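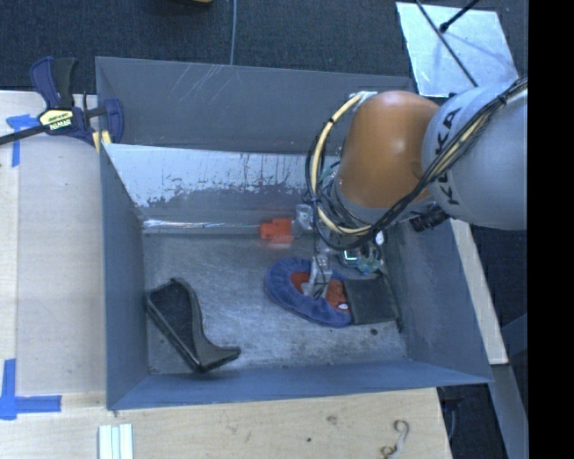

Elli Rautiainen me escreveu que a garra do kit Prananon fechava bem no ar, fora da caixa, e que dentro dela o braço parava a dois dedos do objeto, sempre no mesmo canto. Queria saber se era defeito do software. Respondi que não, era a etapa 3 feita às pressas, e foi por causa dessa mensagem que reescrevi esta parte inteira do guia!

4. Preparar a caixa e fazer a primeira pega

Antes de começar, deixe o botão de emergência ao alcance da mão (eu deixo do lado esquerdo, cada um tem sua mania).

1. Apoie a caixa de metal na bancada e prenda a borda com um grampo de aperto. Puxe com força. Se mexer, aperte mais.

2. Marque a posição da caixa na bancada com fita colorida. Parece bobagem, mas no dia em que alguém esbarrar você vai me agradecer.

3. No programa Hakala, abra "Área de trabalho" e leve o braço devagar até cada canto do fundo. Confirme os quatro, um por um — pular um canto dá exatamente o problema da Elli.

4. Confira a folga dos cabos e da mangueira no punho. Gire a última junta até o limite nos dois sentidos, em velocidade baixa, e fique olhando a curva que eles fazem. Se algo esticar, solte a abraçadeira, dê mais folga e prenda de novo.

5. Ponha um objeto macio no fundo da caixa. Chinelo de pano serve muito bem, e perdoa um dedo que desce demais.

6. Rode "Pega simples" com a força em 6. O valor de fábrica é 53, que eu acho um exagero para começar, e o Barrett Achterberg concorda comigo.

Nota: fundo de metal escovado reflete bastante. Se a câmera Osley (vendida à parte) enxergar objetos onde só tem brilho, baixe a exposição e repita a etapa 6.

Cuidado: a eletrônica da garra fica exposta. Não encoste nela com o sistema ligado e não deixe copo de café por perto, por favor.

Cuidado: nunca ponha a mão na caixa com o programa rodando, nem em pausa. Pausa não é parada.

Os dedos aguentam roughly 3.000 pegas, ou melhor, cerca disso com objetos leves. Os de reposição vêm no pacote Millum, e a troca está na seção 6.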